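Roses on everything: the Liyanage tablecloth, plus a plate and a bowl
Posted December 29, 2020 by Nilmini Talukder

I have wanted a properly loud tablecloth for years and kept buying beige ones like a coward. This winter I cracked and ordered the big pink rose one from Liyanage, and while I was at it I put the white plate and the oval bowl from Sineton in the basket as well (free postage over a certain amount, they know exactly what they're doing). So this is a review of all of it, with a great deal of fruit.

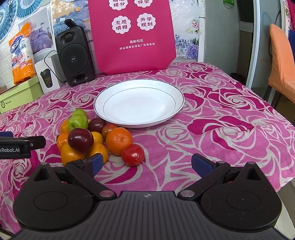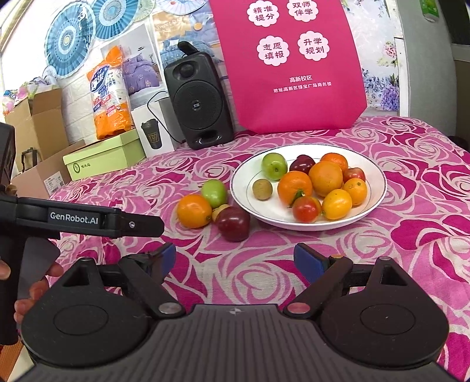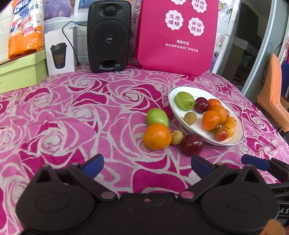
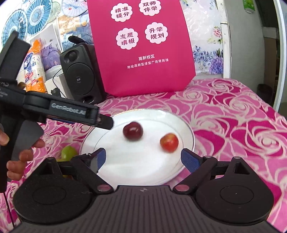 The rose cloth with fruit and white crockery.

4 min read

Right, the cloth first, as it's the thing everybody asks me about.

It is PINK. The listing calls it "blush garden" and I would like a word with whoever came up with that, because there's nothing blushing about it. The roses are enormous, great big outlined blooms in magenta and pale pink all over the place, and they carry on right across the table so you don't end up with one sad bare patch by the bread. Depending on the light it goes from a fairly gentle pink to something closer to raspberry sauce. I like both. My brother-in-law Ferdinand prefers the gentle one and sits with his back to the window accordingly.

Out of the packet it had fold lines you could have posted letters through. I left it on the table overnight with heavy books on the worst bits and most of them had gone by breakfast, and the last two went after a cool iron on the wrong side. Please do it on the wrong side. I did a corner on the right side first and got away with it, but only just, I think.

It has been through the wash twice now. No colour in the water that I could see, and I did put an old white flannel in with it the first time to check (flannel still white, hooray). I hung it over the banister and it dried by the evening. The hem is my one real grumble. On one of the short ends the stitching wanders off as if it had spotted a friend across the road, and there was a loose thread I've had to snip and knot. For the money I'd expect a straight line.

Stains! Plum juice is the big test in this house, we get through plums like nobody's business, and so far a damp cloth has dealt with it if I'm quick. Leave it till after the washing-up and you'll be rubbing. Orange juice vanishes into the pattern anyway, and I mean that as high praise. Gravy I can't report on yet because I wouldn't let anyone have gravy.

Now the plate. It's round and white with a raised rim and one thin line running round it, and that's all the decoration you get, bar a fine little beading at the edge that you notice more with your thumb than your eye. I was worried it would look a bit hospital. On a plain cloth I think it would. On the roses it's a relief, somewhere for your eyes to sit down. The fruit looks wonderful on it too, even just a couple of cherries, which on my old patterned plates would simply have got lost.

What it isn't very good at is apples. The well is shallow, so if you pile it up with apples and oranges you have to build the thing like a dry stone wall, big ones at the bottom and the small stuff tucked in the gaps. Even then one nudge of the table and a satsuma is off across the roses. I wouldn't use it as an everyday fruit plate unless you live alone with very steady hands. For cherries, grapes, biscuits, a round of cheese, lovely.

The oval bowl is much the better buy if fruit is what you're after. It's white again, with a thin dark blue line on the rim and a faint grey stripe inside that I didn't even spot until I was drying it. Oranges, plums and apricots all settle in together and stay put, and being oval it sits nicely on a slant across a corner of the table so you can still get a teapot past. Mwajuma from next door picked hers up in August and says the blue line hasn't faded at all, and hers goes through the dishwasher constantly. Mine gets washed by hand at the moment because I'm still in the honeymoon period.

The blue and the grey lines don't match, obviously, if you put the plate and the bowl side by side. It bothered me for an evening. If you're the sort who needs a set to be a set, buy two of one or two of the other.

Delivery was quick for the crockery and slow for the cloth. Sineton packed theirs in so much shredded paper that I was finding it in my slippers, but nothing was chipped, and the box went straight into the recycling. Liyanage took 12 days and answered my email about it very politely on the day it turned up.

Would I buy them again? The bowl, yes, tomorrow, and I've already told Lakmal he's getting one for his new flat so he can stop keeping lemons in a saucepan. The cloth, yes, with a grumble about that hem. The plate I'm glad I have but I'd not have missed it.

Scores, for those who scroll to the bottom (I always do):

Liyanage rose tablecloth: four out of five
Sineton round plate: three out of five
Sineton oval bowl: five out of five

A couple of you asked whether the cloth comes in green. It does, and in a yellow, but I haven't seen either in person. If you've got the yellow one, leave me a comment and tell me how bright it really is, as I've got a birthday coming up and a very long table to cover.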